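# Skakine 8: grasp and pull planner for drawers, doors and lids

*Page last revised 29th June*

Skakine is the planning layer we resell from Mandico. It takes a depth image and a plain instruction ("open the middle one") and gives back an arm path, a grasp and a pull. We've had it on the bench at Westuvwood long enough to have opinions, and we'd sooner you read them before you order.

## What you get

- Planner and handle detector, installed on your own machine
- Drivers for the arms on our supported list (ask first, the list is shorter than Mandico's brochure suggests)
- Pull controller with a force limit you set per joint
- Log viewer
- 30 days of email support from us, then Mandico's own desk

Not included: a camera, a gripper, or any sort of safety system. The force limit is a setting in software and shouldn't be treated as a guard.

## Claims and what we make of them

Mandico says the detector "understands furniture". It finds handles. Give it dark handles on pale drawer fronts and it does that well. Flush pulls and push-to-open fronts are another matter, and we wouldn't buy it for a kitchen full of those.

We ran 1,257 pulls on our own bench and 342 needed a second try. Most second tries were fine. Mandico quotes a better figure, counted by a method we haven't been able to get out of them, so we print ours.

Stacked drawers are where the planner earns its price, or doesn't. If the one above is already open, older versions would plan straight through it. Version 8 keeps a live model of each front and replans when one has moved. It is slower for it. Expect a pause before the approach, longer with cables or loose plastic nearby, which the depth filter still tends to read as solid.
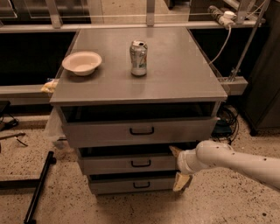
*Approach to a three-drawer cabinet, top drawer open, gripper to the right of the handles.*

## Before you order

The Onyshchenko bridge is needed for older controllers and is sold separately. Check your controller's firmware against the list in the manual, as we can't take back an opened licence.

A door module is promised for September. We aren't taking money for it until we've had a copy to try.

**Licence:** per arm, yearly
**Trial:** on request, with your own log files
**Returns:** unopened licences only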